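Home | Topics | Ask | Members | Sign in

Switching to an electric toothbrush with sensitive gums – worth it?

Bhavana Namboodiri
My hygienist told me at my last cleaning that I brush way too hard and my gums are starting to pull back on the left side. She suggested an electric brush with a pressure light. I've used a plain soft brush my whole life and I'm a little nervous that a motor will make things worse! Has anybody made the switch? And do you still floss as much? My next checkup is in January and I'd love to walk in with good news.

Orest Dmytriv
Yes, do it! I was a scrubber too, and the pressure light taught me more than years of being told to ease up. Get the softest head they sell, hold the handle with your fingertips, and let the brush do the moving – you just guide it along the gumline, tooth by tooth. Give it the full 2 minutes. It tickles like crazy for the first few days (my nose itched the whole time), and then it feels great. If your gums are still sore or bleeding after a couple of weeks, call the office and don't wait for the checkup.

And please keep flossing! The brush can't get in between. I do mine right after supper while I'm still in the kitchen, before I can wander off and snack again, and I haven't skipped a night in ages.

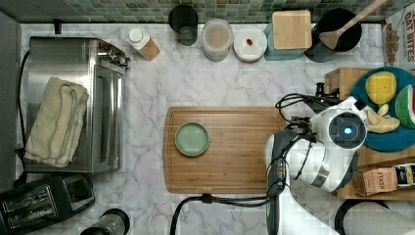

Kitchen counter, small green plate on the cutting board

Larysa Hrynyshyn
got mine on sale for 50 dollars, love it. change the heads when the bristles splay

Tove Hallgrímsson
Agree with Orest on the soft head. One thing to add: ask your hygienist to watch you brush at the next visit. Mine did, and she fixed my angle in no time – such a help!

Contact | Terms | © Plirkano Community Help | Back to top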